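Hestau Honey Dipper & Stirring Sticks

Print this page | E-mail this page

I've been turning these on the same old lathe since I moved into the workshop at Sustberg, and they're still the thing I get asked for most. I make bowls, I make rolling pins, I make a very nice salt pot if I say so myself, and people walk straight past the lot and pick up a stick. Fine by me! They're cheap, they post flat, and they let me use up all the lovely offcuts that would otherwise go in the stove.

So, what you get. The Hestau set is a plain stirring stick, a flat-ended one for scraping round the bottom of a jam pan, and a honey dipper with a grooved head. All of them are beech, apart from the dipper, which I do in cherry when I've got it and beech when I haven't. If you mind which, put a note in the order box and I'll do my best (cherry tends to run out in September, when everybody is jarring honey and wants a present for whoever gave it to them).

The sticks are on the long side. I had a shorter version for a while, called the Lollemix, which was meant for children's baking and for stirring paint. It was a bit of a flop as a baking tool and a big hit with people who restore furniture, and I still make it in bundles of 50 if you ask. Those come unsanded at the ends and with no oil on them at all, so please don't put them in your soup.

The proper kitchen ones get sanded three times. I wet them between the second and third go so the grain lifts, let them dry overnight on the rack, and then take the fuzz off. It's a dull job and I do it with the radio on. After that they get a soak in food-safe oil and a wipe down, and then they sit for a few days before I'll pack them. If you order and I write back saying "next week", they're sitting on the rack smelling of walnuts.

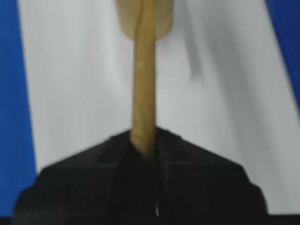

Can I put them in the dishwasher? Please don't – the heat dries the wood out and it'll go rough and grey, and sooner or later it'll split along the grain. Warm water, a bit of washing-up liquid, and stand them upright in a jug to dry.

Every couple of months, rub in a little oil with a bit of kitchen paper. I use the same walnut oil as in the workshop, but if anyone in your house has a nut allergy, do tell me when you order and I'll finish yours with plain mineral oil from a separate tin, with a separate cloth. Don't use olive oil. It goes sticky and then it goes off, and you'll be able to taste it in your custard.

If the end goes fuzzy after a long jam session, a quick rub with fine sandpaper sorts it out. I pop a small square in with every set. Beetroot and turmeric will stain, and there's nothing I can do about that. My own stick is the colour of a brick and I'm rather fond of it.

A word on the dipper. Lots of people have one in a drawer and have never got on with it, and it's nearly always a matter of turning. Put it in the jar, lift it out level, and keep rolling the handle slowly between your fingers while you carry it over to your toast. While it turns, the honey stays in the grooves. Stop turning and tip it, and down it comes. Set honey is no good for this, it wants the runny sort. The head fits a normal jam jar, but it won't go into those narrow bottles, so measure first if yours is a funny shape.

The wood comes from Vávra, the small sawmill down the valley, who keep the short beech boards back for me. I like it from them because it's slow dried and hardly ever moves afterwards. Now and then there's a tiny knot or a streak of darker brown. I leave those in if they're sound and smooth, and bin anything with a crack in it.

Details, for those who like them:

Item number: 687
Wood: beech, or cherry for the dipper when in stock
Finish: walnut oil, or mineral oil on request
In the packet: one round stick, one flat-ended stick, one honey dipper, one square of sandpaper
Also sold: Lollemix bundle of 50, untreated, not for food

I can do bigger orders for shops, cafés and weddings. The largest so far was 136 sets for a beekeeping club, and it took me most of a spring, so do give me plenty of warning. I can burn a name or a small bee into the handle too. Keep it short, though, as there isn't much room and my handwriting with a hot wire is not what it might be.

If something arrives broken, send me a note and I'll post you another one. No need to send the old one back, it'll make a good plant label.

– Kvido

Comments (4)

Jamjar_Jo: Had my set two winters now and the flat one has done all my marmalade. Gets right into the corner of the pan. Could you do one even longer? My preserving pan is enormous and I keep steaming my knuckles.

Kvido: I can, Jo! Send me the height of the pan and I'll add a good hand's width on top. Costs a little more for the longer board.

P. Harrow: Cherry dipper is beautiful, but mine came paler than I expected. Is that right?

Kvido: It is, freshly turned cherry starts off quite pale and pinky. Leave it out on the side in the daylight and it'll darken up over the summer.

Contact: Kvido Kubíček, Hestau, Sustberg | © Hestau, all rights reserved | Back to top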